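Robot arms coming to our folding tables - what changes for those of us who work there?

Posted in Work and Workplace, October 27, 2022

foldingsince_april

Hello all, and sorry in advance for the length of this, I do go on a bit. I work in the finishing room at Munex in Grirnton. We get T-shirts in, plain ones mostly, and we flatten, fold, stack and bag them. There are 39 of us across the shifts and on a good day the room turns out 2200 shirts. It's not glamorous but I like it, I like the people, and I can fold a shirt while telling you what my sister said at dinner.

Last month we were called together and told that a two-armed folding station, the Marwat, is coming to one end of the room. They were nice enough about it. They said no jobs would be lost this year, some of us would be trained to "tend" it, and the rest would carry on as before. Then a few of us were taken to Multbridge to watch one at work, and I came home with more thoughts than I left with.

What struck me most was how much of the job is in the picking up. I have never in my life thought about how I take hold of a shirt! You just do it. For the arm it's a whole business, getting those two little fingertips to the very edge of the cloth so that they take hold of the fabric and leave the table alone. 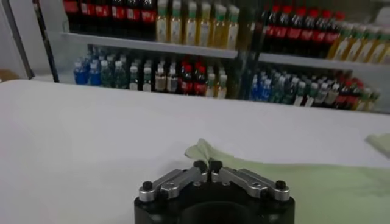
What I'd like to know

I'm not against it, I should say that. My wrists are not what they were and if something else wants to do the flattening, it's welcome. But I'd love to hear from anyone whose workplace has already been through this. Mainly:

How did your day change, really, once the visitors and the speeches were over?

What happened to people's rates? Some of us are on a piece bonus, and I can't work out who gets credit for a shirt the arms have folded.

Is the tending job something to put your hand up for, or something to duck? I've been told I'd be a good fit, but I don't know if that means I'm careful or that I'm slow.

Thank you for reading all that.

Replies

linen_and_lint

Oh, I remember that feeling so well. We had folding arms come into our place (hotel and workwear laundry, smaller than yours) and I've been tending them from the start, so let me tell you how it went for us and you can take what's useful.

The first stretch was slower. Everyone should be warned about that and hardly anyone is. We managed 460 pieces a day on the station when we'd been promised a good deal more, and the hand folders on the next table were going past it without breaking a sweat. There was some laughing. Then our manager got nervous about the numbers and started leaning on the hand folders to make up the difference, and that was the part that hurt, because they were being pushed harder to cover for a machine that was supposed to make life easier. If I could go back I would ask for it in writing that the targets on the other tables stay put while the new station settles.

The work itself changed from hands to eyes. You lay a garment out, you watch it get picked up, you watch for the bad grab. Cloth never lies the same way twice. A shirt comes down in a heap with one bit sticking up like a little tent, and you and I would take hold of that bit without a thought. You learn to see the heap the way the arm needs it, and after a while I was dropping shirts so that there was an easy edge on the near side. It's a skill and it ought to be paid as one. 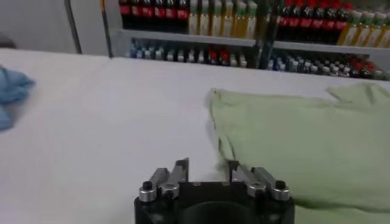
Do the people who tend the station still fold by hand?

Most of us do half and half. We swap at the break, so you get a spell of watching and then a spell of folding. I'd fight for this if I were you. A whole shift of standing and watching is more tiring than it sounds, and you lose your speed if you never fold, which matters if you ever want to move back or move on.

On the piece bonus - ours was scrapped for everyone in the room and turned into a flat hourly amount. The quickest folders lost out at first and were rightly cross. After some back and forth they got a top-up for training new starters. I don't think it made up for all of it, but it helped.

And please do put your hand up for tending. The people who go first get to shape how it's done. I chose where the stool went! Small thing, but I sit on it every day.

tableend

depends on the company. ask your supervisor

greyshed_mending

Lovely replies above (well, one of them) and I'd only add a couple of things from the maintenance side, where I've spent a long time around lines like yours.

Get the stopping rules clear before the first day. Who may pause the arms, who may reach in to straighten a sleeve, and what has to be switched off before anyone does. In one room I worked in, people had been shown a video and given a sheet, and they still reached in, out of pure habit, because a crooked shirt bothers a good folder more than a warning sign does. We ended up spending 30 minutes with each person practicing it properly, pause, wait, reach, step back, start again, and that did more than the sheet ever had.

Ask too who decides what a good fold is. It sounds fussy but it causes more bad feeling than you'd believe. When both arms have hold of the front corners and the shirt is nearly square, with a sleeve poking out at the side, is that fine to carry on with or does somebody stop and redo it? If the tender has to answer for the finished stack, the tender needs the right to say so. Otherwise you get blamed for folds you never made.
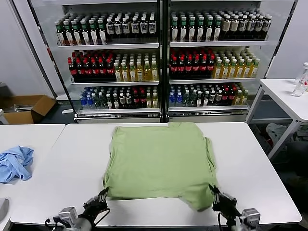
foldingsince_april

Thank you, this is so much more than I hoped for. The bit about the targets on the other tables hadn't crossed my mind at all, and I'm going to bring it up before the station arrives. Same with who answers for the stack. I've also decided to put my name down for tending, as long as it's half and half and they tell us what the pay will be first. I'll come back in April and let you know how we're all getting on, and whether I got a say in the stool.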